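Fumiko Kikuchi has run the network planning desk at Felleck for six years, and most of that time has gone on routes that other airlines had given up. The carrier's newest one, between Vestside and Cruzado, goes on sale on 15 December 2021 and starts flying in April.

"People ask why we don't go head to head on the big city pairs," she says. "We looked at it. The slots cost too much and you end up leaving at ten at night. Vestside has a short runway and one café, but you can park and be at the gate before your coffee has gone cold."

The distance is 319 miles. By rail the journey means two changes and most of a day. Kikuchi's team asked local employers how often their staff made the trip, and 452 replied. She had expected far fewer.

"A lot of them were driving it and stopping overnight," she says. "That told us what time the first flight had to go. If you can't be in Cruzado for a nine o'clock meeting, you might as well take the car." 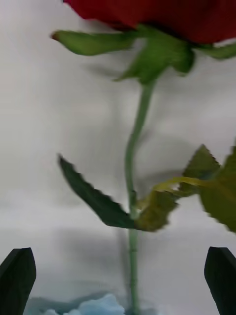
The early departure caused the most argument inside the company. Crews would have to be based at Vestside, where Felleck had never kept anyone overnight. Shinji Ikeda, the airline's head of flight operations, was against it at first.

"I said no twice," Ikeda says. "You need spare crew, you need somewhere for them to live, and you need an engineer who can get there at four in the morning. We've got all that now, but it took a year."

The aircraft will be turboprops with nearly 50 seats, moved across from the Rarnevov service, which drops to one flight a day over the summer. Ikeda admits that regular passengers at Rarnevov have complained. He says the midday flight there was often half empty, and that the evening one stays.

Fares will start at 100 pounds return with a cabin bag. Hold luggage is extra, and tickets can be changed once without a fee up to the day before travel.

Kikuchi won't say how many bookings the route needs to survive its first year. She does say that the timetable is fixed until the autumn, whatever the early sales look like.

"We've pulled routes too soon before," she says. "It takes people a few months to stop reaching for the car keys - longer if they've been driving it for ten years."

A weekend service is being looked at for the following year. Ikeda would want a third crew in place first.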